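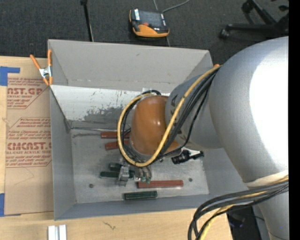

Clumard, estudiante de cuarto curso, Grado en Comunicación Audiovisual
Informe de proyecto, 28 de julio de 2020

Estructura narrativa y montaje en un concurso de convivencia: análisis de la primera temporada de «Sikora»

1. Objeto del trabajo

El informe estudia la organización interna de «Sikora», programa de telerrealidad distribuido por la plataforma Zevent y producido por Tamia. La temporada consta de 13 episodios y se estrenó en noviembre. Se pretende determinar en qué medida el montaje asigna protagonismo a cada concursante antes de su expulsión y si ese reparto permite anticipar el resultado de las votaciones.

No se analizan las audiencias ni la actividad en redes sociales. Tampoco se ha tenido acceso al material bruto de rodaje, por lo que todas las mediciones corresponden al episodio emitido.

2. Corpus y método

El elenco inicial está formado por 14 concursantes. Se visionaron todos los episodios en la versión de la plataforma, sin resúmenes previos ni avances. Cada episodio se dividió en secuencias, entendiendo por secuencia un bloque con unidad de lugar y de conflicto. Para cada una se anotaron cuatro variables: duración, participantes con diálogo, presencia de entrevista individual —el llamado «confesionario»— y tipo de música.

La categoría de música dio problemas en la primera codificación. Los tonos «neutro» y «expectante» se confundían con frecuencia, y se optó por fusionarlos. La codificación se repitió entera a partir del segundo episodio.

3. Resultados

3.1. Confesionario. La entrevista individual cumple dos funciones. En la primera mitad de la temporada aporta contexto biográfico; en la segunda comenta casi siempre la acción que se acaba de mostrar. El cambio coincide con la llegada de los concursantes de reserva.

3.2. Expulsiones. De las expulsiones registradas, ocho van precedidas, en el mismo episodio, de un aumento claro del tiempo de confesionario de la persona expulsada. En las restantes el tiempo se mantiene o baja. La excepción más visible es la del sexto episodio, donde la expulsada apenas interviene hasta la gala.

3.3. Parejas. Las tramas sentimentales ocupan más minutos que las pruebas desde el cuarto episodio. El montaje alterna dos parejas como máximo; cuando surge una tercera, una de las anteriores pasa a secuencias de grupo.

3.4. Música. El tono cómico se concentra en las escenas de cocina. No se ha encontrado relación entre el tipo de música y el resultado de la votación.

4. Limitaciones

La codificación la realizó una sola persona, de modo que no hay medida de acuerdo entre observadores. El límite entre secuencias es discutible en las galas, donde el directo simulado mezcla plató y vídeos. El episodio final se codificó aparte —dura casi el doble— y no entra en las medias.

5. Trabajo pendiente

Queda por comparar esta temporada con la segunda, cuya mecánica de voto es distinta. La plantilla de codificación se entrega en el anexo A y la tabla completa de secuencias, en el anexo B.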